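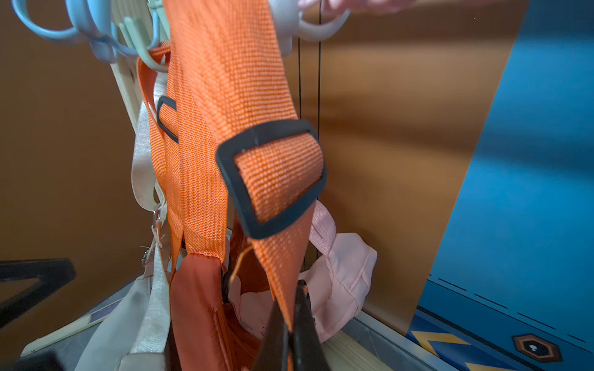
Orange bag strap with its slide buckles.

Keeping common land papers at home – a few tips

Quick page, been meaning to do it since December. If you're one of the households with grazing or path rights on Flisance Common you've probably got a pile of paper somewhere. Old letters, the tithe map copy, something your gran signed. And now the Drovton district council wants to hear from everybody about the boundary, and half of us can't find a thing. So. What has worked in our kitchen.

Get it all on one table first. Don't sort as you go. Drawers, loft, glovebox, the tin with the batteries in. Land papers turn up in daft places, ours were in with the boiler manual. Clear the table of food and drink, wash and dry your hands, no gloves needed for ordinary paper.

Take the metal off. Rusty staples and paperclips stain right through. Ease staples up from the back with a blunt butter knife, not the remover thing, it tears. If pages belong together, fold a sheet of plain white paper round them and write on THAT. Pencil only.

Old sticky tape – leave it. Do not pick. If it's already fallen off and left a brown mark, put a clean sheet over so it doesn't stick to the next page.

Musty smell. Papers in a lidded box, propped up on something so they aren't touching the bottom, with a small open dish of bicarb next to them. Few days. Don't sprinkle it on the paper! Someone did that with a 1950s lease and was brushing it out of the folds for weeks.

Damp pages: blotting paper or plain kitchen roll (no pattern, the colours run) between each sheet, swap it morning and evening. Not the radiator. Not the oven on low either, I've heard that one going round.

Folded maps. The big enclosure map copies crack along the creases. Leave it open in a warm room overnight, then flat under a clean board with books on top. Never iron. If it's the original and not a copy, don't do any of this, ring the county record office and ask.

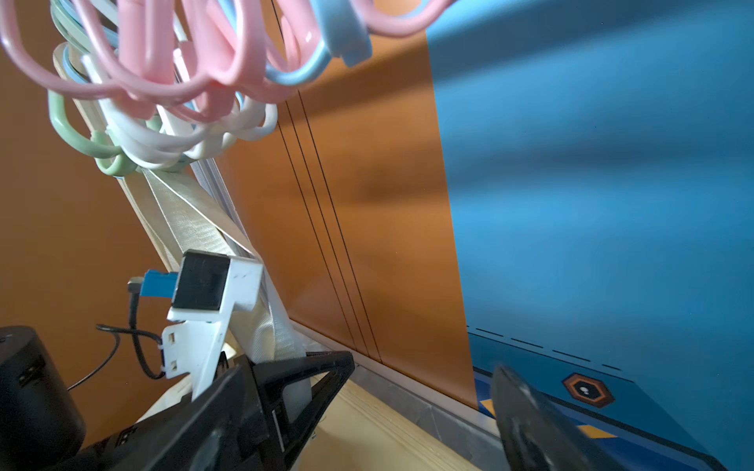

Plastic hangers, pinks and greens and blues.

Hanging up maps to look at. Trouser hangers with the clips, and a strip of card folded over the top edge so the clip bites the card. Very handy when three or four of you want to argue over a hedge line. Take it down again after, sunlight fades the ink and the red edging always goes first.

Make a list. Boring but do it. One line per paper: date, who from, who to, what plot. Ours came to 61 lines once we'd weeded out the duplicates. School exercise book is fine, one side of the page only so you can squeeze things in opposite. Use the plot number as it is on the old map, so if yours was parcel 403 write 403, even if the council letter calls it something else now. Put the new name in brackets. This matters more than it sounds, a good bit of the shouting at the last meeting was two people talking about the same field.

Copies. Take photos by a window, mid morning, no flash, paper flat on a dark cloth. Get the whole sheet in including the blank edges and the back. Backs have the receiving stamps. Marciniak Print on the high street will do proper scans but ask the price for large sheets before you hand them over.

Never give away an original. Not to the council, not to the agent from Zorkevero Estates when he comes round being nice, not to your own side either. Copy only. If somebody needs to see the real one they can sit at your table and see it. And write down what you've lent, to who, when you want it back.

Talk to the older ones now. Kettle on, phone recording, map on the table. Ask where the gate was, who cut the bracken, which way the cows went. Ask permision before recording. Write it up that same evening, you'll forget which field they were pointing at. Get them to read it and sign it with the date.

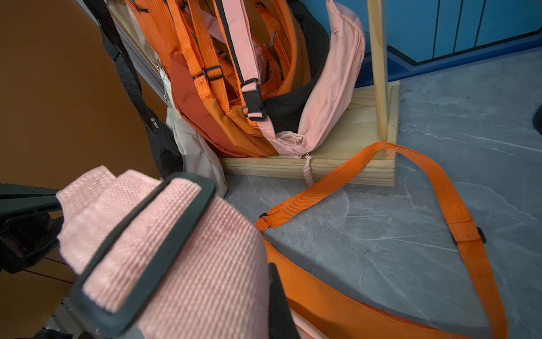 Meeting day wants its own bag, packed the night before. Copies in a stiff folder, the exercise book, two pencils, reading glasses, a bottle of water kept well away from the folder (outside pocket). Get one with a long shoulder strap so your hands are free for the big map tube. Black slide adjuster on the strap, webbing threaded through and folded back on itself, that kind. Shorten it so the bag sits above the hip and you won't be bumping the folder on every chair in the hall. Knock off the loose grit before papers go in.

At the hall. Sit near the front, there's no microphone. Say your name and your plot number first, then your point. If they're handing round an attendence sheet check it says attendance at the top and not "agreement" or anything like that. Read it before you sign. More than 90 people signed the last one and plenty couldn't tell you what the top line said.

After. Notes the same night, even scrappy ones. What was promised, by which office, by when. Clip (plastic clip!) the agenda to the notes and back in the box.

Where to keep the box – bedroom wardrobe shelf beats loft or shed. Not under the sink. Not on an outside wall if yours is damp like ours. Tell one other person in the house where it is.

More when I get time, want to do a bit on mending hinges on the common gates.

Related tips
Getting candle wax off a tablecloth
Marking boundary stakes so they last the winter
What to do with mildewed books
Soup for a hall full of people
Reading a parish map, the basics
Sharpening a billhook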